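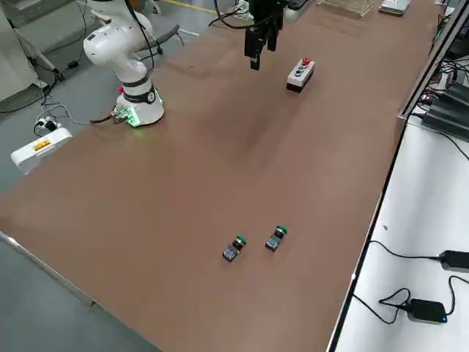

# Working the push-button bench with the arms on: how to do it

Updated 18 March 2023. Replaces the sheet taped inside the Jerholm cabinet, please bin that one.

For anyone who used to assemble control boxes by hand and now has bench 4 on their rota. You don't need to program anything. Donal Rafferty does the programs. If you want to learn, ask him, he's keen to hand some of it off.

## What changed

Before February you picked the button, seated it, tightened it, tested it, boxed it. Two of you, all shift. Now the arms do the picking and placing, and one person runs the bench. The other moved to final test. Same grade, same pay, Áine Mac Carthaigh has that in writing if you want to see it.

What's still yours:

- setting out the modules
- checking contact blocks before they go down
- anything with a bent terminal
- deciding when to stop

That last one is in the job card now. You stop the bench, you don't ask first.

## Before you start

1. Read the last entry in the log. If the previous shift left a fault open, don't start, call Donal.
2. Walk round the table. Cables on the floor on the robot side - step over, don't drag them. Chair pushed back out of reach of the arm.
3. Wipe the top. Dry cloth only. Solvent leaves marks and the vision program gets confused by them.
4. Find the control box with the red mushroom button. Put it where you can hit it without leaning over the table. Left handed people, move it, its allowed.
5. Press the mushroom button, check the bench won't start, twist to release. Every shift. Write it down.

## Setting out modules

Two at a time for now. Lay them on their sides, green caps all pointing the same way, contact blocks the other way. Leave a good hand width between them. Too close and the fingers clip the second one going for the first.

They don't need to be in line. People were using a ruler in the first week, please stop, you're wasting time. Same angle matters, same row doesn't.

Keep them well clear of the control box. It has green buttons too, and on the old program the arm went for those twice.

## Running

Select job 309 for green flush buttons. Job 772 is the Baveck order, different collar, do not mix them up. Wrong job and the grip closes too tight and you get cracked collars.

- Hands off the table once it's moving. Sleeves too.
- Stay at the bench for the first cycle of every batch.
- Dropped part: stop, pick it up, look at the blocks, set it out again. Don't reach in on a pause. Pause is not stop.
- Same part dropped twice - put it in the Mac Suibhne tray and carry on with the next.

## When it goes wrong

Code 846 is lost grip. Stop, clear the part, reset from the panel, restart the job from the top. Resets you can do yourself. Three in a shift, call Donal.

Any other code, leave it as is and call. Don't power cycle, it wipes the record he needs.

## End of shift

Stop from the panel, wait for the arms to park, then mushroom button in. Clear all modules off the table. Log your count and your stops.

About the stops. Áine goes through them with the Brinitell people so they can fix the program. They are not used for reviews. A few of you have been leaving them out and then we get told the bench runs perfect, so write down evrything, even the silly ones.

Swaps between bench 4 and final test go through Áine, by end of shift the day before.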